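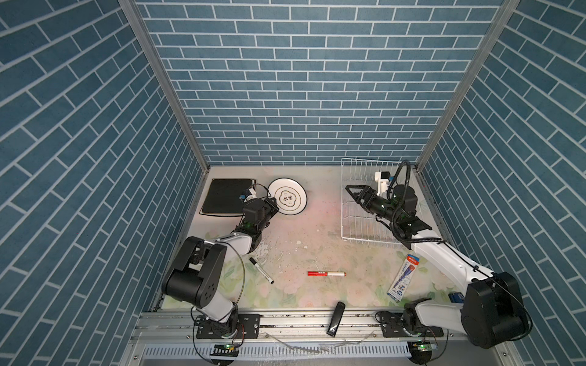 Robot Test Operator, two-arm cells (fixed term)

Pekuvano is hiring one person to run and log tests on its two-arm tabletop cells after a run of dropped and cracked dishes this spring. The job is hands-on. You will spend most of the day next to the arms, setting out plates and racks, starting runs, stopping them when something looks wrong, and writing down what happened.

What went wrong

In April we reviewed 3954 logged pick attempts from our dish handling work. In 276 of them the gripper closed before it was in the right place, or did not close at all. Most of those ended in nothing worse than a missed plate. In 28 the arm kept moving after contact and the software stop did not trigger. Nobody was hurt, but one operator had a hand inside the cell at the time, and that is enough for us to change how the work is done.

We have traced part of the problem to the wrist cable on one arm, which could pull on its connector at full reach. The rest is still open. Clear plastic items are the worst case for the wrist camera, and we do not yet know how many of the late stops come from the camera and how many from the controller.

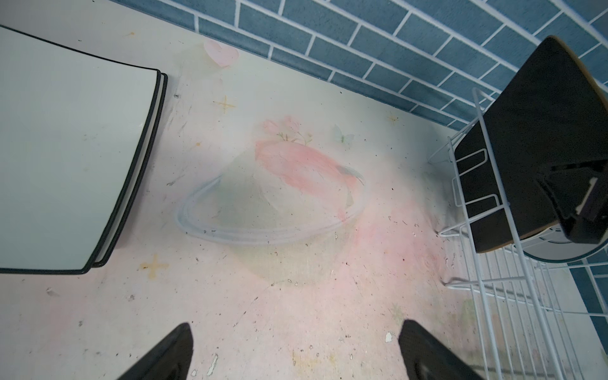

Posted by the Pekuvano Test Group, Bjarnason Building, Room 702
Applications open until the end of October

What you will do

Run the same short set of tasks on both arms, several times a day, and record every fault - including the ones that clear by themselves.
Check cables, mounting plates and emergency stops before each session.
Clean the table surface between sessions. Crumbs and paint flecks have been showing up in the camera data and we want them ruled out.
Tag faults in Dolent, our logging tool. Training is given in the first week.
Work with the Erkell team, who supply the controller software, when a fault needs to be repeated for them.

What we need from you

Steady habits and clear written English. You should be comfortable stopping a run without asking anyone first. Experience with lab equipment, machine tending or kitchen work is useful. You do not need a degree and you do not need to write code, though you will be reading log files.

You must be able to stand for long stretches and handle small items with both hands.

Safety rules for the post

Two people are in the room whenever the arms are powered. No one reaches into the cell until the arms are stopped and the stop light is confirmed. These rules are new, and the person in this job will help us find out where they are hard to follow.

Hours and contract

Full time, 8:30 a.m. to 5 p.m., no night work. The contract is for six months and may be extended if the test program continues.

How to apply

Send a resume and a one-page letter to the test group at the address above. In the letter, tell us about a time you found a fault in a machine or a process and what you did about it. Short-listed applicants will be asked to come in for a half-day paid trial.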